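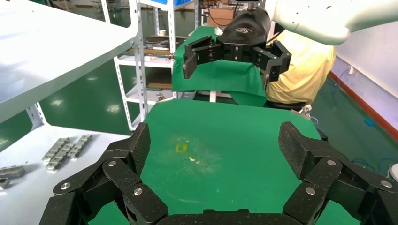
Looking after a covered workbench

I have had a green cover on my bench for so long that I forget other people manage without one, and whenever I mention it I get letters (well, emails) asking how I stop it turning into a rag. So I have put all my bench-cover habits on one page, along with a few bits about shelves and small metal parts that seem to come up in the same breath.

First, the scuffs. A green cover shows every pale mark going, and most of them are only dust from metal or filler that has been rubbed in by your sleeves. Brush it dry before you do anything else. If you go at it with a wet cloth straight away you will make a paste, and I speak as someone who has made a good deal of paste. After brushing, I use 500 ml of warm water with 2 teaspoons of washing-up liquid, wrung out well, working from the outside of the mark towards the middle. Leave it flat to dry overnight if you can bear to.

Old tape is the other nuisance. Little yellow ends of it get trodden in and go gummy, so pick them off while they are fresh. For the gum that stays behind, a dab of cooking oil on a rag, ten minutes' wait, then the soapy water again. Gintarė Jankauskaitė wrote in March to say she uses a pencil rubber for this and it works on her Livholm mat, though I found it left crumbs on mine. Threads I just collect with a loop of masking tape round my fingers, last thing before I put the kettle on.

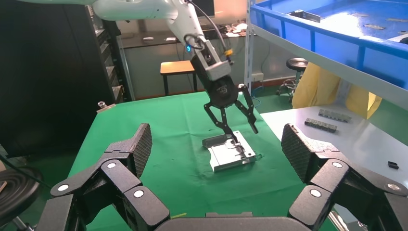 Sheet metal wants a bit of thought before you lay it down on cloth. Anything with bent tabs or cut-out slots will catch the weave, and once it has caught you are tempted to drag it, and then you have a pulled thread and a scratched part as well. Lift it straight up, always. I run a fine file along new edges and finish with 600 grit paper wrapped round a lolly stick, very lightly, wiping as I go. If the part has a raised lip, pick it up by that, with gloves on until you know the edge is safe.

Wrinkles matter more than you would think! A flat piece sitting on a fold will rock, and if you are marking out a line it will wander off on you. Smooth the cloth from the centre outwards and clip it under the edge of the table. I like the Pirura spring clips, which are cheap and don't chew the fabric, but bulldog clips will do.

If you have room for a second table with a plain pale top, keep it next to the covered one. Small screws vanish on green cloth, and on a light surface they show up beautifully, so I do all my sorting there and keep the soft side for anything that scratches.

Heavy little parts go on the lower shelf in a row, never up high. Slotted uprights make it easy to move a shelf down a notch or two, so do have a play with the heights before you fill the thing up and can't face it.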